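Lines on the Table: The Marked-out Work Surface and Its Uses

Any bench shared by more than one person will sooner or later become a matter of policy. Things are put down and picked up again, moved along to make space, and left where the next person does not expect them. At the Callthorpe Centre in Erbridge, the shared tables were for many years governed by a laminated notice asking users to leave the surface as they had found it. The difficulty with the notice was that few people could remember how they had found it.

The Centre has since given up the notice and adopted tape. Its tables are now marked out in squares, and the objects used on them are assigned to those squares in writing. This article sets out how the practice is organised and what it costs in time and materials, and considers how far other departments and workshops might wish to follow it.

A habit borrowed from the kitchen

The marking of surfaces is an old idea. Pastry boards have long carried printed circles for rolling out to a given size, and dressmakers' cutting mats are ruled from edge to edge. Stage floors are taped so that a chair can be returned to the same spot each evening. In each case the mark does the remembering, and the person using the surface is free to attend to the work.

Cempaka Purba, who has charge of shared equipment at Callthorpe, came to the subject through catering. Her first post was in the kitchen of a residential college, where the serving counter was divided by strips of coloured tape and every dish had its own bay.

"The staff changed every term and the counter did not," she recalls. "A new person could lay it correctly on the first morning. When I arrived here and saw four people arguing over where a tray had been, I went and found a roll of tape."

The first grid at Callthorpe was laid one December on a table that was already due to be replaced. It was laid by eye and was, by general agreement, rather crooked. It nevertheless stayed in use until the following summer, and the pattern was then repeated on the other tables with better tools.

Choosing the surface and the tape

The Centre prefers a plain brown surface. White boards were tried and found to be tiring under overhead light, and they showed every mark. Brown is forgiving in this respect, and most of the small objects used on the tables stand out well against it. It also takes a dark blue line clearly, without the harshness of black.

The tape itself was the subject of a longer trial. Paper tapes tore cleanly but lifted at the ends. Cloth tapes held well but left a ridge that could be felt when a flat dish was slid across it. The Centre settled on a thin plastic tape sold as Tralta, bought in a standing order and kept in a drawer beneath the noticeboard. A single table uses less than a roll.

Lines are laid lengthwise first and then across. The Centre's written guidance asks that the squares be large – large enough to hold a dinner plate with room to spare – and that no attempt be made to subdivide them. Small squares, it says, encourage small arguments.

Users are also asked to look out for loose ends. A scrap of tape or thread left lying in a square may easily be taken for a mark that means something, and the guidance treats its removal as part of clearing the table.

Plates, bins and cubes

The objects kept for the tables are few and ordinary. There are round plates in plain colours, open-fronted bins of the kind used for storing screws and fittings, and small cubes in bright colours which serve as counters for sorting and placing. Where items have to travel, a short green belt delivers them to a bin at its end.

Plates proved more useful than had been expected. A plate gives an object a definite home within its square, and its colour can be named aloud without risk of confusion. "On the pale-blue one" is a complete instruction. The Centre tried squares of coloured card for the same purpose, but card slides about and curls, and after a few weeks the corners no longer lay flat.

Bins were chosen for their open fronts. A closed box must be looked into from above, whereas the open stacking bin shows a good part of its contents to anyone standing before it. Some users line the bottom with a pale sheet so that small things are easier to see against it. The practice is permitted, provided the sheet is changed when it becomes marked.

The cubes are the objects most often lost. The Centre's register began with 187 of them, in several colours, and the number has fallen each year. Several have been recovered from coat pockets.
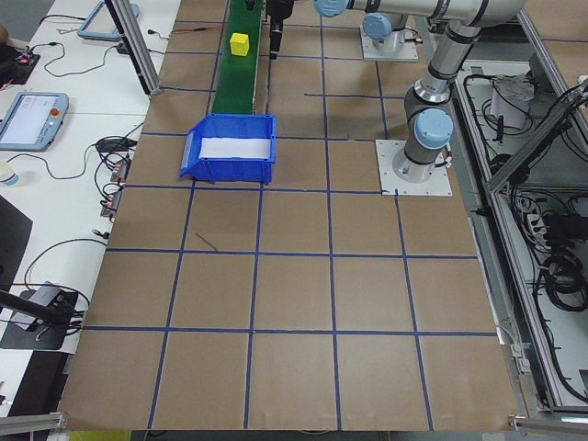 A yellow cube on the green belt, with the blue bin at its end.
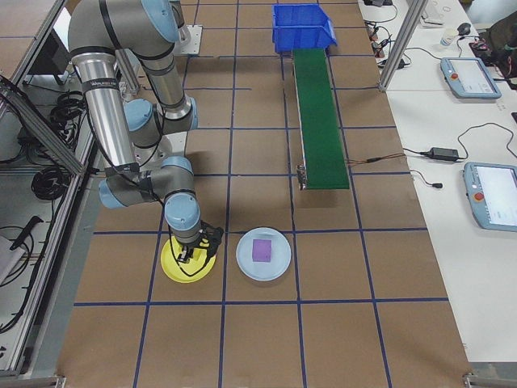 A purple cube on the pale-blue plate, beside the yellow one.

The Lau sheet

The tape would be of limited use without a record of what belongs where. At Callthorpe the record is a single page known as the Lau sheet, after the meeting room in which it was first drawn up. It shows the table as a plain outline with its squares, and each object is written into the square it occupies at the start of work.

The sheet has 2 columns beneath the outline. The first lists the objects issued. The second is left blank and is filled in when the table is cleared, so that a missing plate or cube is noticed on the same day. Finished sheets are kept in a ring binder beside the door. The binder now holds more than 1,000 of them, and a second has been ordered.

It was suggested at one stage that the sheets should be replaced with a screen on the wall. The proposal was considered and declined. Paper can be carried to the table, laid down beside it and written on with whatever pen is nearest, and the users consulted were firmly in favour of keeping it.

Objects which sit across a line gave rise to some debate. A plate does not always fall neatly within a square, and there are arrangements in which it is sensible for it to straddle one of the lines. The sheet deals with this by recording both squares, with a stroke between them. An earlier rule, which held that everything must lie wholly inside its own square, was withdrawn after it became clear that it was being ignored by the people who had written it.

Laying a table

For departments wishing to try the method, the Centre's guidance may be summarised briefly. The surface should be wiped and left to dry fully before any tape is applied. A long straight edge is needed, and two people are better than one, as a strip held at both ends can be lowered into place without stretching. The whole task takes about 20 minutes for a table of ordinary size.

Tape should be pressed down from the middle towards the ends. It should be trimmed with scissors and never with a blade against the surface, which leaves a cut that will gather dirt. A strip that has gone down at a slant is best lifted and relaid at once. If it has already been in use for some weeks, the Centre advises leaving it alone, as users will by then have taken their bearings from it and the sheets will have been drawn to match.

Fixed items should be in position before the first line is laid. Their edges govern where the lines can run, and a strip may have to stop short or begin further along. Such interruptions do no harm. The purpose of the grid is to give each place a name, and a square with one side missing can still be named.

Care and renewal

The lines wear first along the front edge, where sleeves and forearms rest. Callthorpe replaces these strips as they lift and leaves those further back for as long as they hold. The brown covering is renewed when it has become stained or dented, and the table is then taped afresh from the previous Lau sheet.

Plates and bins are washed in warm water with a little ordinary detergent and dried by hand. Abrasive pads are not used, since they dull the colour, and colour is the chief reason for having the plates at all. Two plates of different ages may drift apart in shade even when they were bought as a pair. For this reason the Centre now buys several at once and brings them into use together.

There remain tasks for which the marked table is unsuited. Large sheets of drawing paper hide the lines altogether, and users engaged in work of that kind are directed to the unmarked table by the window. Mrs Purba has received requests to tape that one as well, and has so far refused them.

Copies of the Lau sheet, together with the Centre's guidance on the laying of tape, may be had from the Callthorpe office in Erbridge on written request.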